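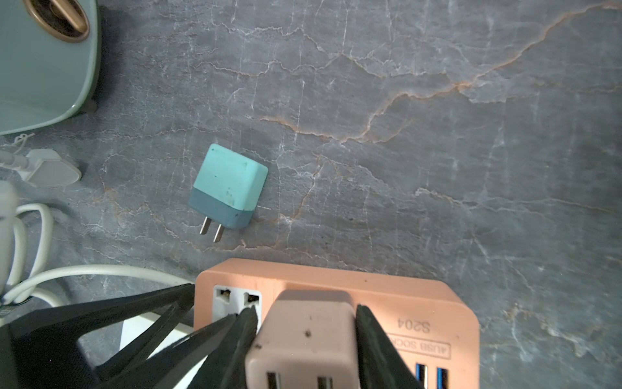

Adapter held between the gripper fingers at the power strip, with a second charger lying on the marble.

The Plug Test Is the Only Part of the Prirex Offer Worth Arguing About

October 7, 2021

Prirex is sold as a countertop manipulation kit: a two-finger gripper, a wrist camera, a controller, and a subscription to the task library. Watier, which distributes it here, quotes 2000 dollars for the hardware and 90 dollars a month for the library. Most of the coverage so far has dealt with the camera and the setup software. Both are adequate. My argument concerns the plug task, which Watier lists eleventh in its brochure and should list first.

A household plug is a poor object for a robot. The body is smooth and often tapered. The prongs are stiff, but the cord behind them is not, and a cord pulls on the plug in a direction that depends on how it happens to be lying. The socket gives a camera very little to work with, and once the fingers close on an adapter they cover much of what the camera needed to see. Insertion tolerates a small lateral error and almost no tilt. Removal takes a steady pull along one axis, with the strip itself free to slide on a polished counter.

Compare that with the tasks vendors prefer to show. Stacking cups tolerates a sloppy grasp. Moving a sponge tolerates nearly anything. A kit can score well on both and tell the buyer nothing about whether it can be trusted near an outlet.

For this reason I think the usual practice of reporting a single success rate across a library is close to useless. Watier reports one. It averages the sponge and the plug, and the sponge wins. Surachet Chuensuk, who wrote the first version of the library, told me the average was requested by resellers who wanted one number for a comparison table. I accept that as an explanation. I do not accept it as a method.

We ran 187 plug trials on the evaluation unit over two weeks, all on stone, with cords and loose adapters left on the surface. I will not publish a rate, for the reason given above. The failures sort into kinds, and the kinds are more useful to a buyer.

The most common was tilt at contact. The fingers close on a boxy adapter with good force, but the grasp point is chosen from the visible top face, and the center of the prongs is frequently somewhere else. The adapter then rotates slightly when it meets the socket. The controller reads the rise in force as seating and stops. An operator watching the force trace will believe the job is done. An operator watching the adapter will not.

The second kind was choosing the wrong object. White cable on pale gray stone with white veins is a hard segmentation case, and the software sometimes treated a vein as a cord and planned around it. This costs time and breaks nothing. The reverse error, treating a cord as a vein, is worse, and I would want it fixed before any unit is left alone.

The third was strip movement. Prirex has one arm. A person holds the strip down with the other hand without thinking about it. Watier sells a clamp base, and Yatziri Arriaga in their support office advised us to use it. With the clamp the problem went away. The clamp is a separate purchase and does not appear in the brochure photographs, and I consider that a defect in the brochure.

The fingers deserve credit. They are long, narrow at the working end, and matte black, so they return little glare to the wrist camera. They reach between neighboring plugs where the thicker Wevon fingers do not fit. Ekkachai Nakpan, who reviewed the Wevon unit on this site in January, disagrees with me and holds that a thicker finger resists twist better under load. He is right about twist. I would still take the reach, since a grasp that cannot be made has no stiffness to measure.

There is an objection that plugs are a dead end, that buyers want laundry and dishes, and that chargers are moving to pads anyway. Thongchai Rojanasak makes this case often. I find it weak. The skills involved are axis alignment under partial occlusion, force-limited insertion, and handling a rigid part attached to a flexible one. The same skills cover hose fittings, bottle pumps, and a good share of light assembly. A kit that handles plugs well will pick up the sponge without help.

What I would ask of Watier is modest. Publish results by task. State the surface, and state whether the clamp was used. Add tilt to the stop condition so that force alone cannot end a trial. The last item looks to me like a software change, and the wrist camera already supplies some of the data it would need.

Until then the hardware price is fair and the subscription is not. Buy the kit if you have staff who can write their own stop conditions. If you do not, wait for the next library release and ask to see the plug results on their own — with the cords left on the counter.

Related items
Wevon two-finger unit: six weeks on the bench
Wanpen Srithong on force traces and what they leave out
Yensuk wrist mounts compared
Clamp bases for single-arm kits
Why task libraries should carry version numbers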